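Keeping a folding cell in adjustment

At Ganley, the garment-handling cell has two arms, one table and one person who looks after it most of the time. Kasun Abeysekara has had the job since June, when the cell came over from the Kodau building. He spends more of his day on fingers, screws and cables than on software.

"People ask me about the program," he said. "The program is fine. If a fold goes bad, I look at the gripper first."

The wrist camera is his usual starting point. It looks straight down the fingers, so he can check how they come up against the cloth before he touches anything.

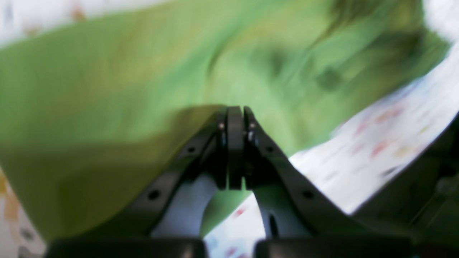
By Kacper Tomaszewski
Posted 28/04/2019 in Shop Notes

Abeysekara goes over both grippers every morning. He puts a driver on the finger screws, wipes the pale inner parts with a dry cloth and runs each gripper open and shut with no fabric in it. Lint from knitwear is the main nuisance. It packs in behind the fingers, and after a few hours the two sides stop closing evenly.

"You can hear it before you see it," he said. "The motor works a little longer at the end of the stroke."

A set of fingers lasts him 6 weeks. He changes both sides of a gripper together, even when one still looks good, then repeats the zero position and writes the new value on a sheet. He tried swapping single fingers last year and spent an afternoon chasing a grip that kept pulling to one side.

Table height matters as much. The cell is set for a cloth cover over the work surface, and if someone changes the cover for a thicker one, the fingers press too hard on the way down. He keeps a spare cut from the same roll, bought through Siddiqui.

Then there are the cables. Each joint needs enough slack to turn through its full range, and too much slack will catch on a sleeve. Abeysekara sets the loops by hand with the power off, moves the arm to both ends of its travel, and only then ties anything down.

"I used to tie them first," he said. "I broke 3 connectors that way."

For test folds he uses knit garments, which he considers harder than shirts. Knit stretches when one arm pulls before the other is ready, and the thick end around a collar or sleeve needs a deeper bite than the flat end.

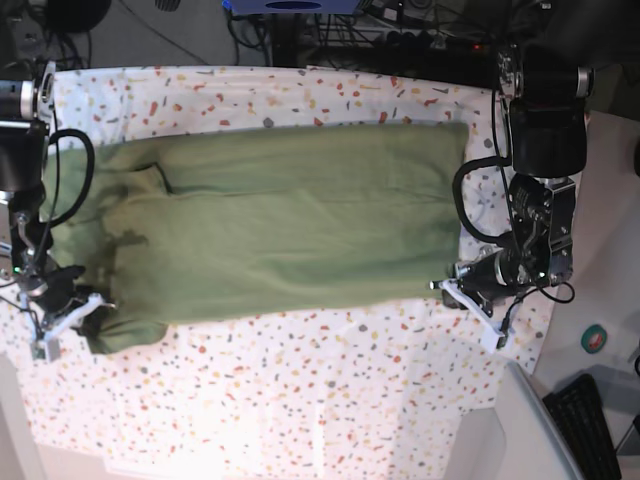
Daltivton, who runs the late shift, would like the finger check done at the changeover as well, and says the grip is always worse by evening than it is at noon. Abeysekara does not disagree. He has asked for 4 more sets of fingers so the late shift can change a pair without waiting for him.

The next job on his list is the right wrist, where the cable has begun to rub. The part number is 345 in the Kodau parts book, and he has one in the drawer.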